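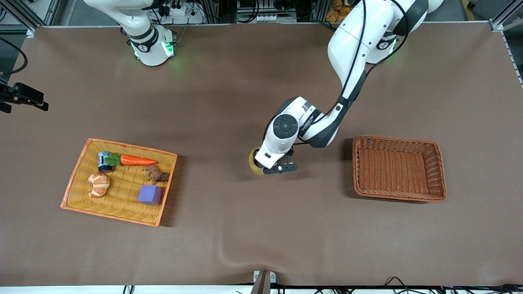

Brown cover, orange woven tray, wicker basket. Wrinkle near the front edge.

Bench cover won't lie flat – adhesive or tension?

mbelhaj
Posted Wednesday, May 2, 2018
I'm after opinions on fixing a sheet cover to a large bench top. The cover is a matte brown vinyl from Kimudeck, 2 mm thick, laid loose over sealed MDF. It was stored rolled from December until last week. A faint wrinkle has stayed near the front and the sheet lifts slightly there. I'd prefer not to glue it, as the top has to come off for access. Would clamping the front edge be enough?
Meriem Belhaj

gullanitz_fan
Clamping alone won't do it. Rolled vinyl keeps its set. Turn it over, weight it evenly and leave it for 40 hours in a warm room. Trim afterwards, never before.

j_banuelos
Disagree on the weights. Uneven loading prints marks into a matte finish and they don't come out. I use aluminium edge strip, screwed from underneath, with the sheet pulled from the centre outward. Slotted holes let you take up slack later. Mine is Otance strip, $149 for the long bench, which I grant is not cheap.

gullanitz_fan
It only marks if you use bare bricks. Put a flat board between. And screws into MDF edges will strip the second time you take them out.

j_banuelos
Underneath, not into the edge. Use threaded inserts and you can remove it as often as you like.

Doležal
What colour is the underside? If it has a grey fabric backing it will take contact tape. If it's plain vinyl, the plasticiser gets into most tapes and you end up with a sticky mess by summer. Also check that the top itself is flat. Put a straight edge across the bench with the sheet off.

mbelhaj
Plain vinyl both sides, so tape is out. Straight edge shows a 2 mm hollow toward the front. I hadn't checked that.

Doležal
Fill the hollow first, then. Any levelling filler, sanded and resealed.

gullanitz_fan
Agreed on the filler. I'd still flatten the sheet while it cures, seeing as it has to come off anyway.

j_banuelos
Fine, but with the board. Meriem, I have some offcuts of the strip if you want to try a short length first.
Jacinto

mbelhaj
Yes please, will message you. Filler goes on this weekend.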